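4.2 Equipment selection and budget

The planning model in Section 3 treats a workcell as a set of items with separate prices, lead times and service lives. In practice these items are bought together, often from one quotation, and the buyer sees only a total. For the tabletop cell considered in this study we asked for itemized quotations so that each line could be entered into the model separately. Plinach quoted for the arm and its controller, Trumeck for the end effector and wrist camera, and Dudás for the work surface, frame and cabling. Integration labor was budgeted internally and is not part of any quotation.

Three cost classes were used. Class A covers items that outlive the project and can be moved to another cell, mainly the arm and controller. Class B covers items tied to the task, such as the gripper, its pads and its mounting bracket. Class C covers items consumed during operation: replacement pads, cables, table coverings and the household objects used as handling targets. Class C is usually left out of a first request for funds. In our plan it accounted for 8 percent of the first-year total, but its share grows each year as Class A purchases drop out.

Gripper choice had the largest effect on the Class B budget. A two-finger parallel gripper was the cheapest option and would have been adequate for box-like targets. The task list, however, includes plates, lids, cups and other tableware, and a thin rim presented at an angle calls for a finger that can conform to it or reach beneath it. We therefore specified an articulated gripper with jointed fingers and replaceable pads. The unit price rose by 34 percent over the parallel design. Spare finger assemblies also had to be budgeted, as the supplier's standard terms do not cover wear at the joints.
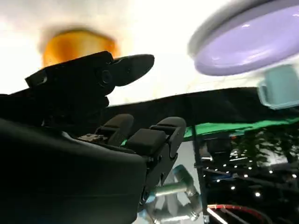
Figure 5. Articulated gripper with padded fingers, seen from the wrist camera. Part of the arm is visible beneath it.

Lead time was handled as a cost. Each day that the cell cannot run while waiting for a part is charged at the daily rate for the operator and the floor space. Under this rule, an inexpensive part with a long delivery time can be worth stocking even when its failure rate is low. Finger pads fall in this group. The quoted delivery time was 27 working days regardless of quantity, and the model recommends holding one full set on the shelf from the start. The same calculation for the controller gives the opposite result - its price is high enough, and its expected failure rate low enough, that a spare is never justified for a single cell.

Camera placement was also decided at the budgeting stage. A wrist camera adds little to the purchase price, but it takes up mounting space and requires a cable that bends with every wrist movement. A fixed overhead camera avoids the flexing cable at the price of a taller frame and more frequent occlusion by the arm. Both layouts were priced. The wrist layout was cheaper over the planning period, even with one cable replacement per year assumed. Bright overhead lighting can wash out the background in upward-facing wrist views, so a small allowance for diffusers was entered under Class C. The allowance is an estimate with no quotation behind it.

Operating hours were set at 360 per quarter. This figure comes from the staffing plan, which permits one operator per shift and no unattended running. Wear-related costs in Classes B and C scale with hours in the model, while Class A costs are spread evenly over the planning period. A site that intends to run unattended should recompute the Class B line before using our totals, since finger wear would then dominate the result.

All quotations were entered into Flollutar, the spreadsheet-based planning tool described in Section 3.3, and were frozen in October. Later price changes were not tracked. Shipping and import charges were entered as separate lines where the supplier listed them; where they were included in the unit price we left them there and made no attempt to split them out. The sensitivity of the total to each line is reported in Section 4.3, beginning with the end effector.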